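해체 로봇은 왜 파란 부품 앞에서 멈췄나

9월호 | 글 Phúc Tôn
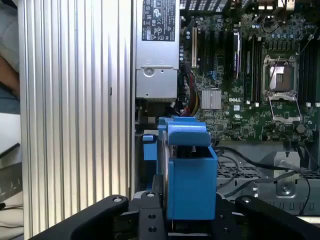
델 데스크톱 본체 안, 파란 플라스틱 부품 부근에 자리 잡은 해체 로봇의 그리퍼.

경보는 오후 2시 조금 지나서 울렸다. 폐컴퓨터 해체 업체 Curmont의 작업장에서 로봇 팔 한 대가 데스크톱 본체 위에 그리퍼를 내린 채 정지했다. 화면에 뜬 문구는 '파지력 초과' 한 줄이었다. 작업자가 비상정지 버튼을 누르고 본체를 들여다보니, 로봇은 파란 플라스틱 부품을 빼내지 못했고 대신 본체 전체가 고정대에서 4밀리미터 들려 있었다.

다친 사람은 없었다. 부서진 것은 플라스틱 걸쇠 하나와 그리퍼 손가락을 고정하는 핀 하나다. 금액으로 따지면 점심값 수준이다. 그런데도 Curmont는 해당 라인을 13일 동안 세웠다. 같은 달 정지 기록을 뒤져 보니 비슷한 경보가 이미 여러 번 있었고, 그때마다 현장에서는 초기화 버튼을 누르고 작업을 계속했기 때문이다.

Curmont가 다루는 물건은 관공서와 학교, 기업에서 교체돼 나온 사무용 데스크톱이다. 덮개를 열고, 저장장치를 빼고, 메모리와 전원장치를 분리한 뒤 기판과 철판을 따로 모은다. 사람이 하면 숙련도에 따라 한 대에 몇 분씩 걸리는 일이다. 어렵지는 않지만 하루 종일 하면 손목이 상하고, 철판 모서리에 손을 베는 일도 잦다. 회사가 로봇을 들인 것도 처음에는 안전 때문이었다.

팔과 제어기는 Simões가 공급했고, 손목에 카메라를 달아 부품을 찾는 소프트웨어는 Prirkik이 만들었다. 설치 초기의 성적은 나쁘지 않았다. 시험 가동에서 로봇은 본체 96대를 처리했고, 사람이 다시 손을 댄 경우는 드물었다. 문제는 시험에 쓴 본체가 한 기관에서 한꺼번에 나온 같은 기종이었다는 점이다. 상태도 비슷했다. 실제 라인에는 연식과 구조가 제각각인 기계가 섞여 들어온다.

본체 안은 로봇에게 까다로운 공간이다. 전원장치에서 나온 빨강, 노랑, 검정 전선 다발이 기판 가장자리를 따라 휘어 내려가고, 바닥 쪽에는 검은 케이블이 느슨하게 늘어진다. 케이블은 밀면 움직이고, 당기면 다른 것을 끌고 온다. 설계도에 케이블의 위치는 나오지 않는다. 같은 기종 두 대를 나란히 놓아도 선이 지나가는 길은 다르다.

파란 플라스틱은 원래 사람을 위한 표시다. 공구 없이 손으로 누르거나 당겨도 되는 곳에 눈에 띄는 색을 입히는 것은 컴퓨터 업계에서 흔한 방식이다. Prirkik의 소프트웨어도 이 색을 단서로 썼다. 색이 뚜렷한 영역을 찾고, 그 윤곽에서 잡을 지점을 고른 다음, 정해진 방향으로 당긴다. 금속과 기판 사이에서 파란색은 잘 보인다. 인식률만 놓고 보면 좋은 선택이었다.

사고 조사에서 드러난 허점은 잡은 다음의 판단에 있었다. 걸쇠로 고정된 부품은 걸쇠를 먼저 눌러야 빠진다. 로봇은 걸쇠와 몸체를 한 덩어리로 판단했고, 걸쇠가 풀리지 않은 상태에서 몸체를 위로 당겼다. 저항이 느껴지자 제어기는 힘을 한 단계씩 올렸다. 뻑뻑한 부품이 많은 현장 사정을 감안해 나중에 추가한 기능이었다. 힘이 상한에 닿을 때까지 로봇 입장에서는 정상 작업이었다.

상한값도 문제였다. 처음 설정은 지금보다 낮았다. 그런데 먼지가 끼거나 살짝 휜 본체에서 정지가 잦다는 불만이 나오자 현장 담당자가 Simões의 원격 지원을 받아 값을 올렸다. 변경 내역은 제어기 안에 남아 있었지만 작업 일지에는 적히지 않았다. 다음 근무조는 값이 바뀐 줄 몰랐고, Prirkik도 통보받지 못했다. 조사 보고서는 이 대목에 가장 많은 분량을 썼다.

고정대는 설계할 때 예상한 힘만큼만 본체를 붙든다. 그리퍼의 힘이 그보다 커지면 부품이 빠지기 전에 본체가 들린다. 들린 본체가 한쪽에서 미끄러지면 열린 철판 모서리가 작업자 쪽으로 향할 수 있다. Curmont의 라인에서는 사람이 옆에서 케이블을 정리하거나 다음 본체를 준비하는 경우가 있다. 로봇의 속도는 사람이 가까이 있을 때 낮아지도록 설정돼 있었지만, 속도 제한은 이미 물건을 쥐고 당기는 힘까지 막아 주지는 않았다.

"로봇이 사람을 치는 경우만 생각했습니다. 로봇이 잡고 있는 물건이 사람을 치는 경우는 평가표에 칸이 없었어요." Curmont의 현장 관리자는 이렇게 말했다. 그는 정지 경보를 몇 차례 직접 초기화한 사람이기도 하다. 경보가 울리면 본체를 빼고 다음 것을 올리는 것이 그때까지의 요령이었다고 한다. 밀린 물량이 있는 날에는 원인을 들여다볼 여유가 없었다.

정지 기록은 27건이었다. 문구는 모두 '파지력 초과'로 같았지만 내용은 달랐다. 케이블이 부품 밑에 걸린 것도 있었고, 나사가 덜 풀린 것도 있었다. 가장 많은 유형은 걸쇠였다. 경보가 원인을 구분하지 않으니 작업자도 구분하지 않았고, 같은 문구가 반복될수록 무게는 가벼워졌다. 로봇을 오래 운용한 다른 공장에서도 자주 듣는 이야기다.

라인이 서 있는 동안 세 회사는 각자 할 일을 나눴다. Simões는 파지력 상한을 원래 값으로 되돌리고, 변경할 때 두 사람의 승인을 받도록 잠갔다. Prirkik은 당기기 전에 걸쇠를 따로 찾는 단계를 넣었다. 걸쇠를 찾지 못하면 로봇은 힘을 올리지 않고 물러나며, 화면에 본체 사진과 함께 어느 지점에서 막혔는지 표시한다. Curmont는 고정대에 들림을 감지하는 센서를 달았다. 본체가 바닥면에서 뜨면 팔은 제자리에서 멈춘다.

멈춘 다음의 순서도 새로 정했다. 예전에는 초기화하면 그리퍼가 먼저 벌어졌다. 팽팽하게 당겨진 본체를 갑자기 놓으면 아래로 떨어지고, 그 순간 손이 들어가 있으면 다친다. 이제는 팔이 천천히 내려와 하중이 사라진 뒤에야 손가락이 열린다. 작업자는 그 과정이 끝나고 표시등이 바뀔 때까지 본체에 손을 넣지 못한다.

대가는 있다. 재가동한 라인의 처리 속도는 전보다 느리다. 걸쇠를 찾는 단계가 한 대마다 붙고, 물러나는 횟수도 늘었다. 로봇이 포기한 본체는 옆 작업대로 넘어가 사람이 마무리한다. Curmont는 납품처인 재활용 업체 Totow에 물량이 줄어든다고 알렸고, Totow는 납기를 조정해 주는 대신 분리 상태를 더 꼼꼼히 맞춰 달라고 요구했다. 기판에 플라스틱 조각이 붙어 오면 선별 공정에서 따로 골라내야 한다는 것이다.

전원장치 쪽에는 아직 풀지 못한 문제가 남아 있다. 전원장치는 내부에 전하가 남을 수 있어 입고 뒤 일정 시간을 두고 작업한다. 지금은 입고표에 적힌 시각을 사람이 확인한다. 조사팀은 로봇이 전선을 건드려 피복을 찢은 사례는 찾지 못했지만, 찾는 방법이 눈으로 살피는 것뿐이었다는 점을 보고서에 적었다. 전선 다발에 닿는 경로를 아예 금지할지, 닿더라도 힘을 더 낮출지를 두고는 Prirkik과 Simões의 의견이 갈린다.

해체는 조립의 반대 순서처럼 보이지만 현장 사람들은 그렇게 말하지 않는다. 조립 라인의 부품은 새것이고 규격이 맞는다. 해체 라인에 오는 본체는 누군가 몇 년을 쓴 물건이라 나사가 바뀌어 있거나 걸쇠가 부러져 있고, 테이프로 선을 묶어 둔 경우도 있다. 로봇이 잡는 대상의 상태를 미리 알 수 없다면, 힘을 얼마나 쓰느냐보다 언제 그만두느냐가 설정의 중심이 된다.

현장 관리자는 재가동 첫 주에 정지 기록을 매일 출력해 작업대 옆에 붙였다. 처음에는 작업자들이 귀찮아했지만, 며칠 뒤부터는 누군가 볼펜으로 원인을 적기 시작했다. '선 걸림', '걸쇠 없음', '나사 하나 남음' 같은 짧은 메모다. Prirkik은 이 메모를 받아 경보 문구를 나누는 작업을 하고 있다. 새 문구는 다음 소프트웨어 갱신 때 들어간다. 그때까지 화면에는 계속 '파지력 초과'가 뜬다.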